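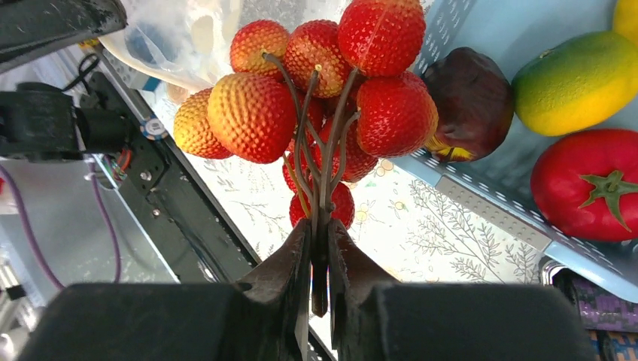
Figure 4. Red fruit cluster held by the stems, with the blue basket alongside.

4. Setting out the Pirneck artificial fruit

This section covers unpacking, shaping and arranging the fruit supplied with the Pirneck table display, set 617. Finish section 3 (lining the shelf or table) before you start. Allow 70 minutes for a first arrangement.

The fruit is for decoration only. It is not food and must not be put in the mouth.

CAUTION: Small parts can come off the stems. Keep the display out of reach of children under three and away from pets that chew.

4.1 Unpacking

1. Open the carton along the top seam. Do not push a knife blade through the lid, as the clusters are packed close to it.
2. Lift out the single fruits first and put them in a plastic basket or other open container. A basket with perforated sides lets loose packing dust fall through.
3. Take out the clusters by the stems, holding them at the point where the stems meet. Do not pull on a fruit.
4. Check the bottom of the carton for leaves that have come off in transit. Keep them. They can be pressed back on (see 4.4).

Note: The red clusters are not all one shade. Fruits on the same cluster run from deep scarlet to orange, and some have yellow areas. This is part of the coloring and is not a fault.

4.2 Shaping a cluster

Clusters are packed flat. The stems have a wire core and can be spread by hand.

1. Hold the cluster upright by the base of the stems, fruit at the top.
2. With your other hand, bend the outer stems away from the center, one at a time. Bend from the middle of the stem – never right under the fruit, where the glue joint is.
3. Bring one fruit up to form the top of the cluster. A large one works best.
4. Leave a fruit or two deeper inside, partly hidden by the others. A cluster with every fruit pushed to the outside looks thin when seen from the side.
5. Turn the cluster so that the orange and yellow sides of some fruits face out. With the all-red sides forward, the bumps are hard to see from across a room.
6. Press the stems together again at the base so they can go into the holder as one bundle.

CAUTION: Do not bend the same stem back and forth. The wire will break after a few sharp bends and cannot be repaired.

4.3 Filling the bowl or basket

You can use the Revo bowl from the set or a basket of your own. If the basket has slots or holes, choose fruits larger than the openings for the bottom layer.

1. Put the large single fruits in first, with the dark ones toward the back.
2. Add the medium fruits. Let any leaf tips show.
3. Lay one cluster over the rim with its stems pointing down into the gaps between the fruits. For an upright cluster, use the Pacheco stem holder (part 2 in the parts list) and push the bundle in until it stops.
4. Step back and look from the height people will see it from. Adjust the stems, and leave the large fruits where they are.

Do not load the bowl with more than 400 grams if it will stand on the raised foot. On a flat surface there is no limit beyond what will stay in place.

Note: Glossy fruits slide on each other more than bumpy ones. If the pile keeps slipping, put a bumpy fruit between two smooth ones, or cut a pad of Zoteck foam to fit the bottom.

4.4 Refitting a loose leaf or fruit

1. Wipe the end of the stem with a dry cloth.
2. Put one small drop of clear craft glue on the end. Hot glue must not be used; it softens the skin of the fruit.
3. Press the part on and hold it for a full minute.
4. Lay the cluster on its side overnight before putting it back.

4.5 Cleaning and storage

Dust bumpy fruits with a soft, dry paintbrush, working between the bumps. Smooth fruits can be wiped with a damp cloth. Do not soak any part of the set, and do not use window cleaner or alcohol.

Keep the display out of direct sun. Reds fade first – a cluster left on a south window sill may be noticeably paler after one July.

To store, close each cluster by bending the stems back toward the center, wrap it in tissue and lay it on top of the single fruits. Nothing heavy should go over the clusters.

For replacement clusters and stem holders, see section 6.

Revised 2019-12-21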